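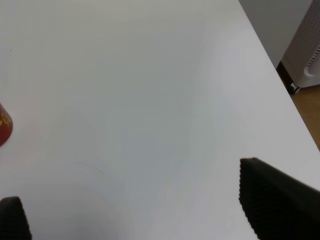 Big white tables are back in the Heltcombe craft room!

If you came along in January you'll remember the old trestles, with the wobble at one end and the paint ridges that got into every sheet of paper you leaned on. They've gone, and I can't tell you how happy I am. The new tops are smooth and matte and wonderfully plain, and you can spread a whole project out from one side to the other without hitting a join. I spent most of an evening just laying things out on one of them (card, ribbon, three kinds of glue, my tea) and moving them about again.

The money came from the autumn plant sale, which made £283, and from Intarasuk, the cafe on Dunport Road, who topped it up and threw in a tray of coconut cakes for the carrying-in. Thank you, thank you. The cakes lasted less time than the carrying did.

Siriporn Boonchu has already run the first paper-cutting evening on the new tables and says the white is a joy for dark papers, as you can see every stray snip. It's less kind if you're cutting white tissue, so she's bringing a few sheets of grey sugar paper to put underneath. Her next evening starts at 7 and there are 4 places left. It's a lovely one for beginners: you'll make a folded lantern and, if you're quick, a border of leaves to go round the bottom. All you need to bring is small sharp scissors. I went last time meaning to stay for half an hour and was still there when she was stacking the chairs!

A few bits of housekeeping while I'm here. Please use a cutting mat with any kind of blade, even for one little cut. There's a stack of them on the shelf by the sink. Felt pen comes off with a damp cloth if you get to it the same evening, but please don't use the scouring pads, which will dull the finish. Hot glue guns live on the tiled side, as before. Mugs are very welcome on the tables, and there are coasters in the biscuit tin marked "coasters" (the one marked "biscuits" has buttons in it, sorry, I'll sort that out).

Tài Văn has also been through the paper drawers and they are a treat to open now. He counted 128 full sheets of the heavy Sokent card, sorted by colour, with the offcuts in a separate drawer underneath. Help yourselves to the offcuts. Full sheets are still pay-as-you-go in the jar.

We'd love ideas for the spring sessions too. Bookbinding has been asked for twice, and somebody left a note in the jar that just said "kites??", to which my answer is yes please, come and tell me who you are.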